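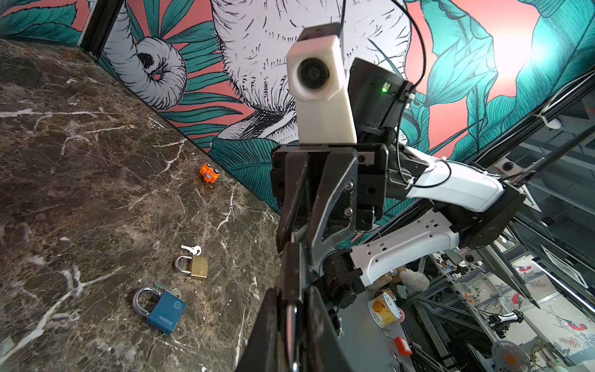
The arm over the marble top at Brurkcombe, with two padlocks and the orange toy car on the table.

ARM BUILD: PROGRESS AT THE BENCH

The arm at the Brurkcombe shared workshop now has its gripper, wrist camera and control box fitted, and members can book time on it from this month.

Work began in May with a bare shoulder joint and a box of motors. The upper and lower links were printed in white on the Grundosach machine by the back door. Each link has slots cut through the sides, which brought the weight down enough for the wrist motor to hold a pose without buzzing. The longest single print ran 45 hours and had to be done twice after the first one lifted at a corner.

The gripper is the third version. It is made from black plates with triangular cutouts, held together with screws so that a bent finger can be swapped without taking the wrist apart. The camera sits above it in a printed housing. We moved the housing forward after the May meeting, when the fingers were blocking too much of the view.

A thin black cable now loops up from the electronics box and back along the arm. Leave that slack in place. An earlier cable was tied down tight and pulled out of its connector when the wrist turned.

Total spent so far is $499, which includes the motors but not the aluminum rail, left over from the Declercq enclosure project. Spare screws and two spare finger plates are in the drawer marked Sarnow, along with the hex keys. Please put the keys back.

Current work is on picking up small, awkward things. Padlocks are a good test because the body is easy to grip and the shackle is not. Loose keys are harder. In the last round of 96 tries on the toy car, the arm missed 9, nearly all of them when the car was close to the wall. The padlocks have not had a full round yet.

Known problems: the elbow joint has a little play in it, and the gripper closes slower than it opens. The second one is probably a setting. If you change any settings, write the old value in the notebook first.

To use the arm, you need to have done the power tool orientation and one supervised session. Bookings are two hours at most. Turn the arm off at the box when you leave and park it upright.

The next job is a set of softer finger pads. Anyone with scraps of rubber sheet or old mouse pads can leave them on the shelf under the sign-in book.

Posted August 18, 2019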